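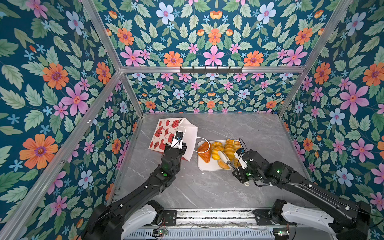

Pastries on a white tray, with a paper bag beside them.

Midis Readings Index – README

Posted in August by Neusa Quintana

Contents

The index lists pieces read aloud at the launch nights of Midis, a student literary folio. It holds 807 rows, one per piece per night, drawn from 97 events. A piece read on two nights has two rows. The 22 printed issues are cited by number where a piece also appeared in print.

No full texts are included. Rights stay with the authors, and requests for a poem or story should go to the author directly.

Files

readings.csv – the main table
events.csv – one row per night, joined on event_id
people.csv – names as printed on the program, with known variants
notes.txt – corrections by row number

All files are UTF-8, comma separated, with a header row. Accents are kept as the reader spelled them. Opening readings.csv directly in some spreadsheet programs will break the accents. Use the import menu and pick UTF-8.

Fields in readings.csv

row_id: integer, never reused
event_id: matches events.csv
slot: order on the night, starting at 1; the open mic continues the same numbering
title: as announced; blank if none was given
form: poem, story, essay, play, song, other
lang: language of the piece as read
reader_id: matches people.csv
author_id: same as reader_id unless the piece was read for someone else
issue: printed issue number, or blank

Sources

Printed programs cover most of the scheduled readers. Open mic names come from the sign-up sheets, which were kept in a box at the Ploso bookshop and typed up by Wagner Bezerra. Where a program and a sheet disagree, the sheet wins and the program version goes in notes.txt.

Ilze Dambrauskienė checked the titles of translated pieces against the folio. Translated titles are not merged with the originals.

Known problems

Sign-up sheets are missing for some of the early nights. For these, events.csv has openmic = unknown. Do not read this as zero.

The form field was filled in by two people with different habits. Prose poems are marked "poem" by one and "other" by the other. Filter on both if this matters to you.

Start times are the advertised ones. A Saturday launch listed for 7:00 p.m. may have begun well after that.

Pen names are kept. They are linked to a legal name only where the author asked for it in writing – please do not add links of your own to copies you share.

Changes

Slot numbers fixed for nights with two hosts. Duplicate rows from the Devel venue removed; their row_id values are retired. Column "genre" renamed "form".

Use

Free for study and teaching. Credit "Midis Readings Index" and state which month's copy you used. Corrections should give the row_id and the source.

Comments

Marlene Godoy: The song I did at the Devel night is down as a poem. It had a guitar part. I can send the program.

Neusa Quintana: Please do. It will go in the next copy with a line in notes.txt.

Glenys Paewai: Is there a field for translator? I read two pieces that someone else put into English and the author column only has the poet.

Neusa Quintana: Not yet. For now translators are named in notes.txt, under the row number.

Contact the index editor | © Midis and contributors | Back to top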